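Buscamos hogares escépticos para probar cestas de almacenaje

Tiempo de lectura: 4 minutos

Abrimos convocatoria para un estudio doméstico sobre cestas. Sí, cestas: las trenzadas, con asas, que se venden de dos en dos o de tres en tres y que según el catálogo de turno ponen orden en cualquier casa. Llevamos bastante tiempo leyendo esa promesa y todavía no hemos visto que nadie la compruebe en un pasillo con abrigos, cartas del banco y un cargador que no es de nada. En Walent editamos una guía de compra pequeña, sin publicidad de fabricantes, y queremos comprobarlo antes de recomendar o desaconsejar ninguna.

Nuestra sospecha es fácil de resumir. La cesta no ordena, esconde. Uno mete dentro lo que estaba encima de la mesa, la mesa queda despejada, y a las tres semanas hay que volcar la cesta entera para encontrar las llaves del trastero. Puede que estemos equivocados. Nos gustaría saberlo con datos de casas normales y no con fotos de casas donde no vive nadie.

Qué se prueba

Dos juegos de cestas rectangulares de fibra trenzada, de los que se guardan una dentro de otra. Uno procede de Sikik y el otro de Clornwood. Los hemos comprado nosotros, en tienda, y ninguna de las dos marcas ha intervenido en el diseño del estudio ni verá los resultados antes que los lectores.

Nos interesan cosas bastante pedestres: si el borde se deshilacha con el uso, si las asas aguantan cuando la cesta va llena, si la trama se limpia o solo se le quita el polvo por fuera, si de verdad encajan una en otra pasado un mes o si acaban cada una en una habitación. Y por supuesto, qué hay dentro al final y cuánto de eso tenía ya otro sitio.

También queremos ver qué pasa con el argumento del apilado. Que una cesta quepa dentro de otra ahorra espacio mientras están vacías - y para tenerlas vacías no hacía falta comprarlas.

A quién buscamos

Necesitamos 32 hogares. Da igual el tamaño del piso y da igual que haya niños, aunque nos vendría bien que en una parte los hubiera. Preferimos gente que no disfrute ordenando. Si tiene usted etiquetadora, le agradecemos el interés, pero seguramente ya sabe lo que opina de las cestas.

No pueden participar empleados de tiendas de menaje ni personas que se dediquen profesionalmente a la organización de interiores. Tampoco quienes hayan comprado un juego parecido en los últimos meses, por la misma razón por la que nadie habla mal de su coche nuevo.

Qué hay que hacer

Recoger el juego en nuestro local, usarlo en casa durante 30 días como le parezca y rellenar una ficha corta cada semana. No damos instrucciones de uso. Si la cesta termina debajo de la cama con calcetines sueltos, apúntelo así. Si termina en el balcón, también. Al acabar el periodo se hace una visita de media hora en la que se vacía la cesta delante de nosotros y se anota el contenido. No se arregla nada antes de la visita; lo pedimos por favor, porque en la prueba anterior, la de las cajas Sutcliffe, tuvimos que descartar varias fichas demasiado limpias.

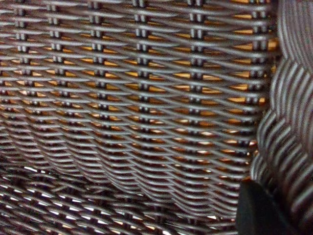 La trama, de cerca.

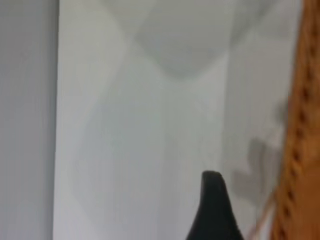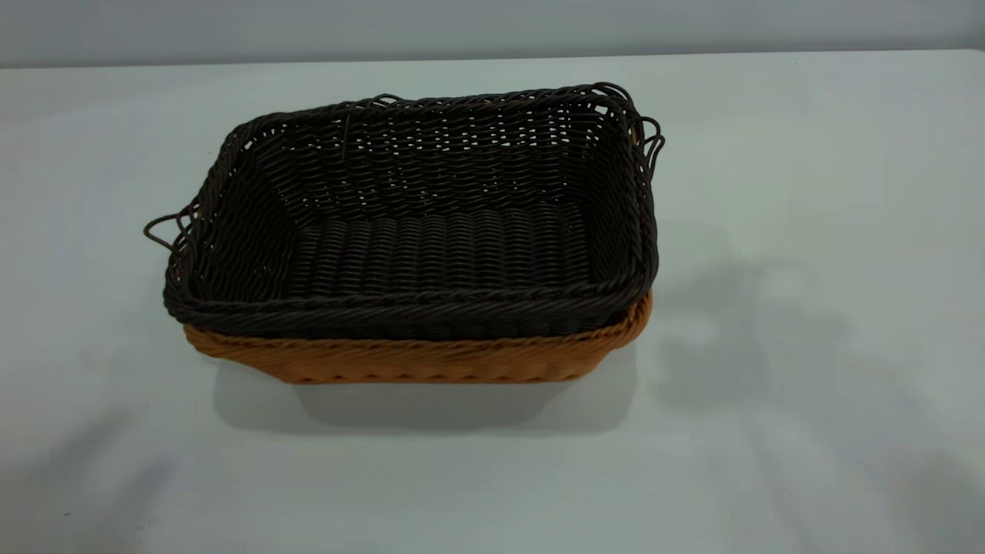

Qué ofrecemos

Poco. Las cestas se las queda quien quiera quedárselas y hay una compensación de 23 euros por hogar, que se paga tras la visita final. Quien abandone antes devuelve el juego y no cobra, pero le pediremos que nos diga por qué lo dejó, que a veces es la respuesta más útil. No hay sorteo ni código de descuento, y no vamos a pedirle que publique nada en ningún sitio.

Los datos se tratan sin nombre. En el informe aparecerá el número de personas de la casa y poco más. Si durante la visita hacemos fotos, será del contenido de la cesta y con permiso; se puede decir que no y seguir en el estudio.

Cómo apuntarse

Escriba a Walent indicando la referencia 2152, cuántos viven en casa y qué objeto pierde con más frecuencia. Un par de líneas bastan. Las solicitudes se admiten durante febrero de 2018 y contestaremos a todas, también a las que no entren. El informe se publicará en agosto, salga lo que salga. Si resulta que las cestas sirven, lo escribiremos con la misma letra, y algunos en la redacción tendrán que pagar una comida.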